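Workshop notebook, Gellia building, wet bench
August 21, 2020

Back to the binder question. The last batch of black pigment paste from Skustine was thicker than the one before it, and the open time on the screen dropped. Lot sheet gives the same solids content for both. I suspect the thickener, or the tap water we cut it with. Municipal supply changed over to the other well field this summer and the kettle in the kitchen is scaling faster than it used to.

Two pastes mixed this morning, same recipe, one with tap water and one with deionized. 29 g pigment in each, binder and fixer per the card, water last. Stirred by hand, covered, left to stand until after lunch.

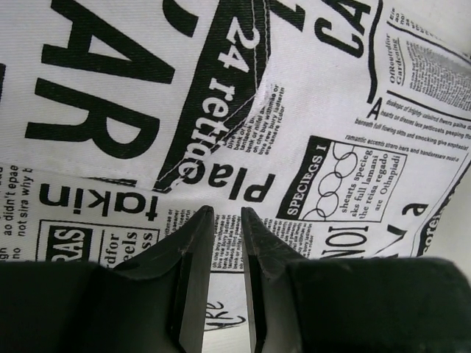

Viscosity after standing: the tap water mix had set up noticeably and needed working before it would drop off the spatula. The deionized mix still ran. For judging the print I want artwork with big solids and small type on the same cloth, since thick paste fails in the small counters first and thin paste bleeds at the edges of the solids. Newspaper patterns do this well — bold "AR" capitals next to columns and headlines, black on white, with the faint twill showing in the white areas, so any creep along the weave would be easy to find. Crisp black of that sort is what I am after. Will burn a test screen with similar lettering.

Plain test blocks, both mixes, flat cotton, same squeegee:
Tap: edges sharp, coverage patchy in the solids, screen starting to clog at the left side.
Deionized: solids even, slight bleed on the edges running with the warp.
Neither acceptable as is. Tap mix thinned with 2 mL extra water printed better but the clogging came back.
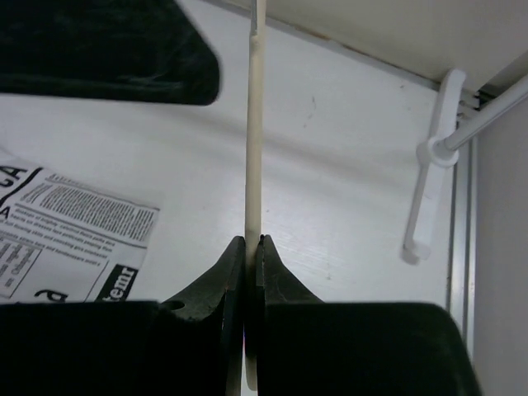 Wooden stick, cream, with a darker gray tip.

Curing. Oven probe and the display disagree again, so the temperature log for today is of limited value. Ran everything for the full time on the card and did not try to shorten it. Dry rub on the tap swatches fine. Wet rub left gray on the white cloth, worse on the deionized swatches, where the film is thinner but should be better bonded. Do not understand this one. Possible that the thicker stock card behind those swatches kept them cooler.

Stock check: 100 g left of the Orkton fixer, lid cracked, transferred to a jar and labeled. 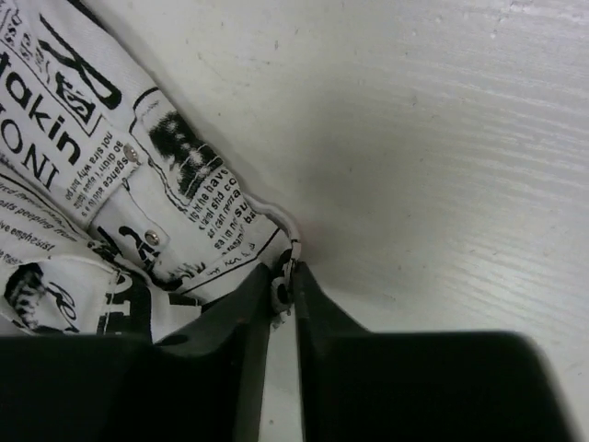
Algirdas Kalniņš read this over and disagrees about the water. In his view hardness would show as grit or haze in the paste long before it changed the body, and he would look at the age of the thickener first. He also wants the wet rub repeated after the swatches have rested overnight, as he has seen pigment prints improve with no further heat.

Fair on the thickener, the tub has no opening date on it. Asked Jõgi for a fresh one, due in September. Until then: repeat both mixes from the old tub with the thickener weighed separately, and cure all swatches on the same backing. Oven probe to be checked before any of it.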